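Abtropfgestell

Ein Abtropfgestell (auch Geschirrkorb oder Abtropfgitter) ist eine Ablage aus Draht, Kunststoff oder Holz, auf der gespültes Geschirr an der Luft trocknet. Verbreitet sind flache, rechteckige Gitter aus kunststoffummanteltem Stahldraht. Senkrechte Stege in gleichmäßigem Abstand halten Teller aufrecht – Tassen und Schalen liegen meist am Rand oder quer über den Drähten.
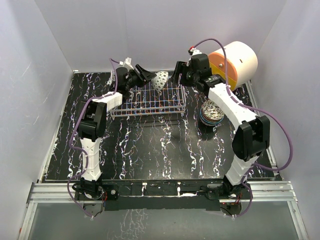
Die Maße richten sich nach der Arbeitsplatte. Das Modell Fillo des Herstellers Gutska ist 44 cm lang und 9 cm hoch. Gestelle ohne Auffangschale stehen direkt auf der Fläche; ablaufendes Wasser muss dort abgewischt werden, vor allem auf Naturstein.

Beladung

Schalen und Reisschalen werden mit der Öffnung nach unten aufgelegt, sodass der Standring oben liegt. Bei tiefem Standring sammelt sich darin Restwasser. Eine leichte Schräglage lässt es abfließen und führt zugleich Luft in den Innenraum. Dicht gestellte Stücke trocknen langsamer und können an der Glasur aneinanderreiben.

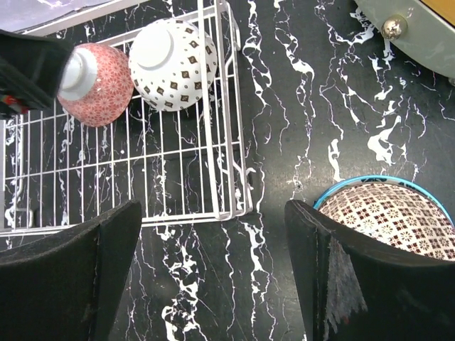
Dionysis Tzavaras hält dagegen, der Abstand werde überschätzt; bei glasierter Keramik entscheide allein die Neigung über die Trockenzeit.

Pflege

Kalkränder lassen sich mit verdünnter Zitronensäure lösen. Ist die Ummantelung an den Schnittstellen beschädigt, rostet der Draht von dort aus weiter.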